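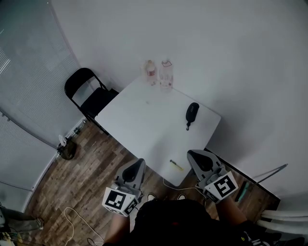

**Ticket:** folding table, Ullavby office, small meeting room
**Opened:** 2019-03-19
**Status:** waiting for part

**Problem as reported**

The white folding table in the window room is not steady. When a person writes on it, the top moves and bottles near the far edge begin to shake. The table was bought from Nikevance in November together with the black folding chair. The chair has no fault.

**First check**

I put my hand on each corner in turn and pressed. The corner at the wall goes down a little and comes back with a click. I thought first that the floor was the reason, so I turned the table round. The click moved together with the table, so the floor is fine.

**Second check**

I cleared the top, laid the table on its side on a blanket and looked at the leg locks. Of the locks, 2 do not close fully. The ring slides down over the hinge but stops before the end. I cleaned both hinges with a dry cloth and tried again. One closes now. The other still stops at the same place, and I can see that the ring is bent on the inner side.

**Marks on the top**

The faint smudges on the white surface were also mentioned in the report. Warm water and a drop of washing-up liquid took away most of them. What is left near the front edge looks like old pen. I did not use anything stronger, as the Nikevance leaflet warns against it.

**Part**

Replacement ring ordered from the Tamayo shop in Gostasthorpe. They ask for the tube width before they send it, so I measured and wrote it in the order. The price for a set of 2 rings is 60 kronor. A new table of the same kind costs 1,250 kronor, and I do not think we need it.

**Until the ring comes**

- Please do not sit or lean on the table.
- Keep open drinks away from it.
- The spectacles case and the pen-like object with the yellow-green body can be collected from the shelf by the door.

I will close the ticket when the ring is fitted and the corner test is repeated.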